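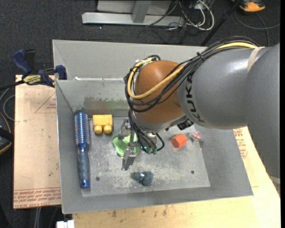
How deep should a mixed-goods bin be? Deep enough that the tallest item sits below the rim, and shallow enough that a picker reaches the floor without leaning on the side.

Slide 2. Nanico runs open-topped bins throughout. The Conder site holds 1,365 of them. Say the number once and move on.

Slide 3. Sloping sides. Small items slide toward the floor and stay reachable. The cost is floor area. Bima measured 18 percent less usable floor than in a straight-sided bin of the same footprint. Pause for questions on this one, there were several in October.

Slide 4. Floor plates. Scratches and scuffs are cosmetic. Replace a plate when an edge lifts or a burr catches a glove – otherwise leave it in.

Slide 5. Tape. Do not repair seams with it. Torn tape sheds bits into the stock, and labels stick to what remains. Bogdan line now uses a folded seam.

Slide 6. Fill rule. Small collections only, one layer, no stacking. If time is short, skip to slide 8.

Slide 7. Cleaning interval is 20 shifts. Wipe the inner walls first, then the floor. Allow 2 minutes per bin.

Slide 8. Order codes. Leave up during questions.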